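**Notes from the Trailhead**, 2019-04-01

Spring walks are back on the calendar, and so is the annual argument about whether Plurcombe Ridge is a volcano. It is not a volcano. It has never been a volcano. The sign at the gas station that says "Sleep Under the Volcano" refers to a motel that closed, and I'd ask members to stop quoting it to visitors as a source.

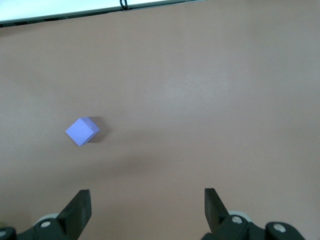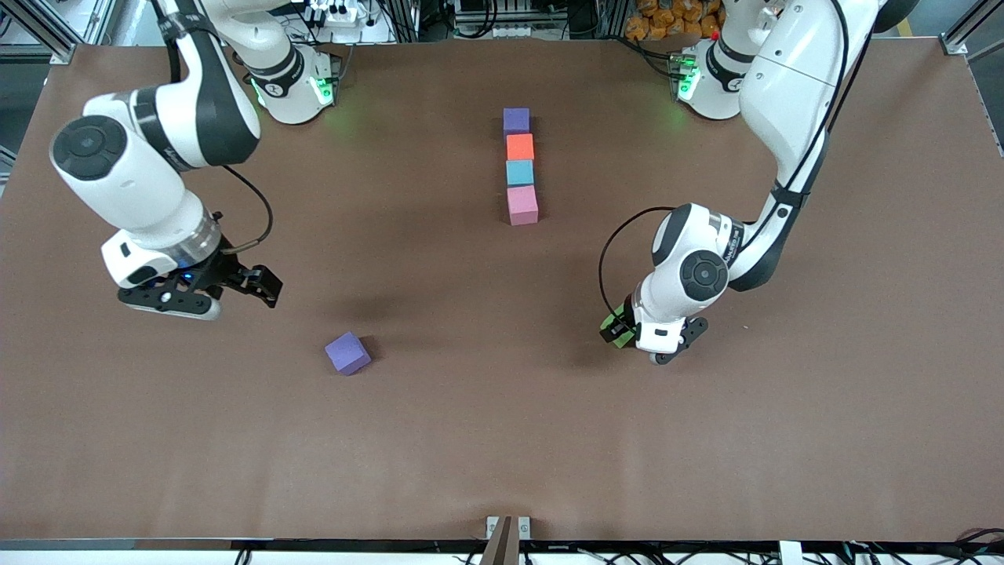
Hannelore Reinholz wrote in after the winter issue to say that we'd been unfair to the volcano people. Her point was that the top really is black and lumpy from the Bramley side, that the rock rings when you hit it with a stick, and that anyone seeing it for the first time would guess lava. She also said the newsletter had spent two pages telling readers what the ridge wasn't and hardly a paragraph on what it was.

Fair enough. Let me try again, with less sneering.

Plurcombe Ridge is a long slab of hard sandstone, tipped up at one end like a cellar door that somebody forgot to close. The sand went down in shallow water a very long time ago, got buried, turned to rock, and was then tilted when the whole country to the west got shoved upward. The softer shale on both sides has been washing down Pfeiffer Creek ever since, and plenty of it ends up in my boots. What's left standing is the stubborn part. Geologists call this kind of thing a hogback, and the ones I've walked with get quite cheerful about it.

The black color is a skin. Chip a loose piece (a loose piece, please, already on the ground, and outside the preserve) and the inside is the color of a graham cracker. The dark coat is mostly iron and manganese that built up on the outside over a stretch of time I'm not qualified to name. As for the ringing, hard sandstone will do that when it's well cemented and sitting on a gap. The best ringer is the flat boulder just past the second switchback. Kids find it without help. Their parents would like it to be lost again.

Now for the walk itself. The north trail starts at the Plorero lot, where there's parking for as many cars as can be polite to each other. It climbs 833 feet to the saddle, and most of that comes in the first mile, before you've had a chance to settle into your excuses. From the saddle you can turn left for the overlook or right for the Slot, a crack between two walls that narrows down until you have to take off your pack and carry it in front of you like a tray of drinks. If you don't care for that sort of thing, go left. The overlook has the better view and a bench.

From the bench you can see the tilt plainly. Look along the ridge and not out over the valley, which is what everybody does first. The layers all lean the same way, and once you've noticed, you'll keep seeing it on the drive home, in the road cut by the Bramley turnoff and again behind the feed store.

Water: there isn't any past the lot. Pfeiffer Creek is running well at the moment, but it drains a good deal of cattle country, and the cattle don't read our signs either. Last August the thermometer at the saddle hit 88 before lunch, and we handed out all our spare bottles to people wearing flip-flops. It won't be that warm for the spring walks. Bring a layer for the top, where the wind comes straight over the lip and takes hats. I've given it 3 of mine.

Henrik Seidel is leading the first two outings this season. He walks at what he calls a conversational pace, and he holds up his end of the conversation the entire way up while the rest of us supply the breathing. He knows the wildflowers, though, and he'll stop for any of them, so pick an uncommon one and ask about it when you need a rest. The pasqueflowers should be open on the sunny side below the saddle. Please step around them.

The Slot is closed past the chockstone until the owls are done with it. The gate there isn't locked. We're relying on shame.

Dogs are fine on a leash as far as the overlook. If yours is the brown one that ate the laminated map at the trailhead, we have a replacement up now, mounted higher.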